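Re: [skidham-choir] Programs for the December concert

Yu-ting Chung wrote:

> Hi all,
>
> I have the quote back from Lai Printing for the December programs. 200 copies,
> folded, black ink on cream, comes to more than last year and I don't
> love it. Before I say yes, does anybody object to dropping the full lyrics
> and translations? That takes us from 12 pages to 4. People can read
> the words on the website if they want them.
>
> Also we need a final running order by Saturday. I still have two
> versions and they disagree about where the intermission goes.
>
> Yu-ting

I object, mildly, and will now do so at length.

The translations are the only part of the program anyone reads. I sat in the audience the year I had laryngitis and watched. The bios get skipped, the note from the music director gets skipped (sorry), and then the Latin starts and two rows of people go hunting for page 6. Take that away and they have nothing to do with their hands but cough.

As for reading the words on the website, the church in Ernton has walls as thick as a bank vault. I have stood in that nave holding my phone over my head like a man hailing a ship and got one bar, briefly, near the font. And if it did work, I don't want to sing the quiet verse to a field of little blue faces.

What I'd cut instead:

The full page on the history of the choir. It's 1,067 words. I know this because I wrote it, and I was very pleased with it at the time. Everybody who cares was there for most of it. Two sentences would do: we started, we're still here.

The donor list in three sizes of type. Put them all in one size. I realize this will cause a conversation with the person in the biggest size, and I'm willing to have it.

The ad for Dolach Tire, who haven't paid for it in two years. We keep running it out of habit, and I think they may have moved.

That gets us to eight pages by my count, and eight is a number printers like. Lai charges by the sheet, folded, so eight pages is two sheets and Yu-ting's four is one. The difference shouldn't be terrible. Could you ask them for a price on that before we give in?

On the running order: intermission goes after the Shaker set. It has always gone after the Shaker set. The version that puts it before was mine, from October, and I withdraw it. I'd forgotten that the tenors need to get from the balcony down to the floor and that there's only the one staircase, with the turn in it. Last spring we sang the first eight bars of the second half without them and I thought it was rather restful, but I gather that isn't the point.
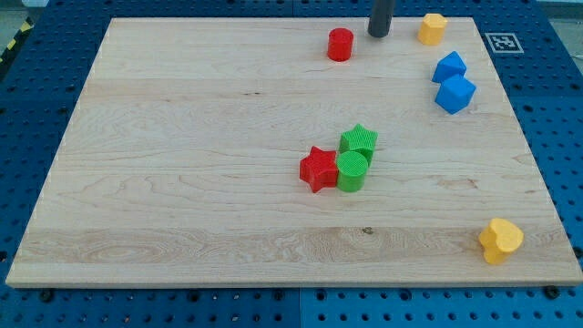

The other thing on my mind is money in general. We have $1,855 in the account after the piano tuning. The hall deposit comes out of that, and so does the harpist, who is worth every cent and knows it. If the programs come in under what we paid last year, we're fine. If they don't, I'd sooner put a basket by the door than print something that looks like a parking ticket. We could also stop buying the good cookies. I mention this only for completeness and will vote against it.

Two small corrections to the draft while I'm here. "Magnificat" has one g too many on the back page. And the alto section has been listed as 3 people, which will come as news to the rest of them. I think somebody's spreadsheet got sorted by the wrong column. I'd send it around the altos before it goes anywhere near a printer, since they have long memories and most of them drive me home.

I can do the layout if nobody else wants it. I still have last year's file, in a font I can no longer open, so it would mean starting over, but I've done that every year so far. If somebody could send me the translations as plain text and not as a photo of a page, I'd have a proof for you by Saturday evening. The German ones especially. Last time I typed them in by eye and had the shepherds keeping watch over their socks.

Does anyone have the key to the music cupboard in Skidham? It isn't on the hook.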